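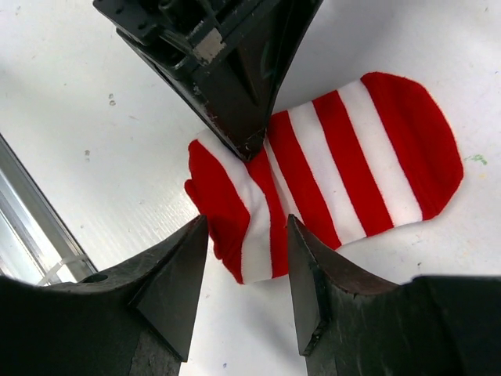
Calcetín de rayas rojas y blancas.

Ropero infantil de Graravar: informe de avance, enero
6 de febrero de 2022

Hola, Thảo:

Te cuento cómo va todo, que enero ha sido largo y tengo la mesa llena de papeles. Lo primero, el local: ya tenemos las llaves de la calle del Horno (¡por fin!) y hemos pintado la sala grande. La pequeña sigue con la humedad de siempre en la pared del fondo. El pintor quiere esperar a que seque antes de darle la segunda mano, así que de momento guardamos allí solo las perchas y la mesa de planchar.

En enero atendimos a 40 familias, diez más de las que pusimos en la solicitud. Casi todas vinieron por abrigos y calzado, y de calzado andamos fatal entre el 24 y el 28. De bebé nos sobra de todo, tanto que hemos pedido a las guarderías que no nos manden más bodis hasta la primavera. La ropa de 8 a 12 años, en cambio, vuela, y es la que menos se dona (llega con las rodillas rotas o no llega).

Del dinero: de la partida de mobiliario hemos gastado 300 euros en estanterías de segunda mano, que nos trajo Triser sin cobrarnos el porte. Te adjunto la factura y el albarán. La lavadora todavía no la hemos comprado. Tengo dos presupuestos y no me convence ninguno, uno por caro y el otro porque la garantía no cubre el uso en asociaciones. Si te parece bien, paso ese gasto al segundo trimestre y te mando la modificación firmada.

El taller de arreglos empezó con seis personas y ahora somos nueve, que para una tarde de invierno está muy bien. De momento cosemos botones, bajos y alguna cremallera. La máquina de coser vieja se atasca con el vaquero, y yo con la máquina, pero vamos sacando faena. En el próximo informe te pongo las prendas arregladas por mes, como me pediste; en enero no empezamos a apuntarlas hasta la última semana y la cifra no serviría.

Queda pendiente el cartel de la entrada. El ayuntamiento nos pide un plano con las medidas y lo estoy haciendo yo, con regla y paciencia. También me falta pasarte el seguro renovado, que me llega esta semana.

Si necesitas algo más para la justificación, llámame mejor por la tarde.

Un abrazo,
Maite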